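Reading time: 2 min

4.2 Demonstration at the Plellholm open day

The two-arm table was shown to the public during the December open day at the Plellholm site, following an earlier and smaller showing at Lowther. The purpose was to observe how visitors without technical training respond to a robot handling familiar household goods at close range, and to record the questions they put to staff. Visitors were admitted in groups from 10 a.m. and stood behind a rail at the front of the enclosure. Over the course of the day, 864 people passed through the room, of whom 300 agreed to complete a short questionnaire on leaving.

The task chosen was the setting out and clearing away of a poker game. It was preferred over the block-sorting task used at Lowther on the advice of the Tornovgate outreach office, whose staff had found that adults lost interest in coloured blocks within a few minutes. Chips and card items also differ in thickness and in the grip they demand, and the open case gives the arms a fixed place to work from and return to. Both arms were run under the Cila control software with the settings reported in Section 3. No changes were made to the program between groups.

Staff answered questions while the arms were moving and paused the demonstration only when a group left. The questions most often noted concerned speed, the cost of the equipment and whether the arms could collide. Visitors who asked about collision were shown the shared area over the centre of the mat (Figure 2) and the stop control. Of the questionnaires returned, nearly 200 contained a written comment. These comments were coded by two readers working separately, and differences were settled by discussion. Results are given by age group in Section 4.3.
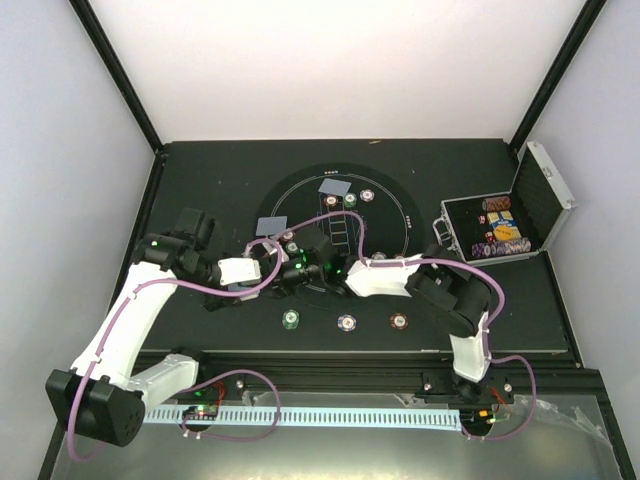

Figure 2. The two arms over the poker mat, with the open chip case at right.

Contact the authors | Copyright, all rights reserved | Back to top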